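Opinion > Motoring > Ownership

The limited run isn't limited, and you aren't investing

27 Oct 2024

14 comments | 63 shares

I got the email last week. So did everyone else who has ever filled in a form at a Drelta dealership, as far as I can work out, and for a car that's meant to be by invitation only that's a fairly broad definition of invitation. The Drelta Kincaid is coming, it will be limited to 1,000 cars, and I have been selected to express my interest in paying a deposit on one.

I'm going to pass. I'd like to explain why, and I'd like you to think about passing as well, although I know from the forum threads that a fair few of you have already sent your money.

Start with the number. A thousand cars sounds scarce until you think about who is going to want a two-seat coupe with a stiff ride and a boot that holds one soft bag. The ordinary version has been on sale for 15 months, and you can walk into the Hirnosthorpe showroom this arvo and drive one home in whatever colour they've got on the floor. There is no queue. The Kincaid is that car with a different front bumper, lighter wheels, a plaque and a bit more power, which Drelta hasn't put a firm figure on. If the company couldn't fill a waiting list for the first one, I'm not sure why we should believe it is rationing the second out of principle.

And limited to 1,000 where? The email doesn't say. I rang and asked whether that was the worldwide total or the allocation for our market, and the bloke on the phone told me he would check and call back. I also asked whether it covered the coupe only or whether a convertible would get its own thousand later on. He was going to check that too. I don't blame him. He has been given the same brochure as the rest of us, and it's twelve pages of carbon weave and close-ups of stitching.

We've been through this before, and some of us are old enough to have paid for it. The Usutano S was going to be the last of its kind. Final naturally aspirated engine, final manual gearbox, numbered build, certificate in a leather folder. I nearly bought one. A mate did buy one, put it under a cover, and drove it so seldom that the tyres went off before they wore out. Less than two years later Usutano announced the S Heritage, with the same engine and the same gearbox and a nicer seat. It was a perfectly good car. It also knocked a fat slice off what anyone would pay for the first lot, and nothing in the folder with the certificate had promised that it wouldn't.

That's my main complaint. The word "final" on a car has no legal weight whatsoever. It's a mood. People hear it and behave as though they've signed a contract with the manufacturer, when all they've done is agree to pay more for the same engine.

Then there's the behaviour it brings out in owners, and I include myself. Once you've convinced yourself a car is going to be worth something, you stop using it. You start counting stone chips. You park at the far end of the shops, then you stop taking it to the shops. You buy the matching merchandise at silly money, and it gets about as much use as the car does.
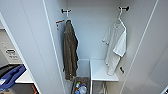

Plenty of things are bought for best and spend their lives on a hanger.

I had a hot hatch for five years that I treated this way, on the strength of one auction result I'd read about. I kept the kilometres down. I turned down a road trip through the high country because of the gravel. When I sold it, the premium for the low odometer reading came to less than I'd spent on the storage unit, and the buyer, who was half my age, drove it straight out into the rain with the windows down. He'd done more in it by the weekend than I had in a year. I was annoyed with him for about a fortnight and I've been annoyed with myself ever since.

The people who defend these cars as investments will point at the ones that went up. Of course they will. Some did, and by astonishing amounts. But look at which ones. Mostly they were cars that didn't sell when new, that were thrashed, crashed, rusted out or modified until the survivors were rare by accident. A car built to be collected and then collected by everybody who buys it has no accidents to make it rare. In twenty years all 1,000 Kincaids will still be here, each with delivery mileage and plastic on the sills, and each owner will be waiting for the other owners to have sold.

Insurance is another thing that gets skipped over. Agreed value on a numbered car is a negotiation every year, and the insurer has a better idea of the market than you do. Add the storage, the battery conditioner, a service every twelve months whether it has moved or not, and registration, unless you put it on a club permit and accept the limits on when you can drive it. Put all of that in a spreadsheet next to a term deposit and see how you feel about the carbon weave.

None of this would matter much if the Kincaid promised to be a great car to drive. It may be. I've driven the standard one and I liked the steering and the way it settles over bad bitumen when you're pressing on. I didn't like the gear shift, which feels as if there's a sock caught in it, and I didn't like having to go through two menus to turn the lane assist off every time I started the engine. According to the brochure, neither of those has changed. What has changed is that you lose 5 kilos in the wheels and gain a plaque, and the plaque is bolted to the dash where the cupholder used to be.

I can hear the reply already, because I get it every time I write one of these. It's their money, let them enjoy it. Fair enough. If you want a Kincaid because you love the look of it and you intend to drive it to work, up the mountain and through the odd puddle, then good on you and I hope the dealer gives you number 200 or whichever number you fancy. You'll lose a bit when you sell, same as the rest of us do, and you'll have had the use of it.

My quarrel is with the pitch. Look at the wording in that email: "a considered addition to any portfolio". It's a car. It has wiper blades. If Drelta honestly believed it would be worth more in ten years than it is today, I'd expect them to keep a few dozen in a shed and say so in the annual report. They're selling every one they can, as fast as they can, with deposits closing in November and a reminder to follow in case we missed the first message.

There are better ways to spend the same amount if you like driving. The standard car, bought lightly used from somebody who got bored, leaves you enough for a proper set of tyres, a gear shift fixed by a specialist who knows what he's doing, and several years of track days. I've seen two for sale this month at well under list. Neither had a plaque and both had a cupholder.

The dealership did ring back, by the way. He still hadn't been able to find out about the convertible, but he wanted me to know there had been strong interest and that he could hold a build slot for me until close of business.

14 comments | Share this article | 63 shares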